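GRILLSTEAD SNACK SHELF OPENS ITS DOORS ON 10th December

A community pantry built around the small things: crisps, crackers, oat bars and biscuits

Grillstead is getting a snack shelf! From 10th December the old reading room behind the library will be open to anyone in the town who would like to pick up something to nibble on, free of charge and with no forms to fill in. It sits alongside the main food pantry, which carries on as before with its tins, pasta and fresh veg.

The idea came out of a survey that the Vular project ran in April. We asked households using the pantry what they missed most when money was tight, and we expected to hear about meat and coffee. Plenty of people did say coffee. But page after page came back with the same sort of answer — something for the lunchbox, something to put in a bowl when a friend comes round, a bag of crisps in front of the telly. One parent wrote that the children could live with soup again as long as there was a packet of something on a Friday-night sort of evening. We read that one out at the next planning meeting and the snack shelf was more or less agreed on the spot.

Since then 65 households have tried it out in a small pilot, and the response has been lovely. Over the pilot we handed out 3897 packets, from single oat bars up to big sharing bags, and the comments book is already on its second volume. Savoury things go first. Plain salted crisps, tortilla chips and multigrain snacks are always the first to run low, with cheese crackers close behind, and we have had to rethink what we ask donors for as a result. (We are very well off for rice cakes. Please, no more rice cakes until the new year.)

The room itself has been given a proper going over. The walls are a warm yellow, the old carpet has gone and there are eight sets of open shelves at a height that children and wheelchair users can reach. Sweet things are on the left as you come in and savoury on the right, with a separate bay by the window for gluten-free and nut-free packets. Each shelf edge has a large-print label, and we have kept the packets facing forwards so that the ingredients can be checked without taking everything down.

Sorting happens in the back, before anything reaches the shelves. Every packet is looked at for its date, for splits along the seams and for pinholes, and the lightweight bags are kept apart from the tins — crisps that have spent a night underneath chopped tomatoes are not much of a treat. Bags are stood upright in shallow trays, big ones at the back, and the trays go out whole. It is a simple system but it has cut down on crushed stock no end, and the trays can be swapped over in the middle of a busy session with hardly any fuss. 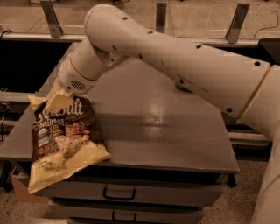

Tradar Pantry Team, Snacks and Dry Goods

Sea salt is the flavour people ask for by name, and multigrain chips have been the surprise favourite of the pilot. We'd be delighted to have more of both. Sharing bags are especially welcome, as they can go to a family or be opened for the tea table that we run in the same room.

What we can take: sealed crisps, tortilla chips, crackers, popcorn, pretzels, cereal bars, biscuits and dried fruit, all with at least 40 days left on the date. What we can't take: opened packets, anything home-baked, and loose items from a multipack if the ingredients are only printed on the outer wrapper.

Donations can be left in the crate inside the library's side entrance whenever the library is open. If you are bringing more than a couple of carrier bags, please ring the bell and someone will come out with a trolley.

On opening day the kettle will be on from the moment the doors open, and there will be bowls of savoury bits on every table. Vi, the café next door, is lending us its extra chairs and baking two trays of cheese straws for the occasion. Come and have a look round, take something home with you and tell us what is missing. The comments book will be by the door, with a pen on a string.

Ends

Notes for editors: The snack shelf is part of the Vular project in Grillstead. Visits to the room before opening can be arranged through the library's front desk.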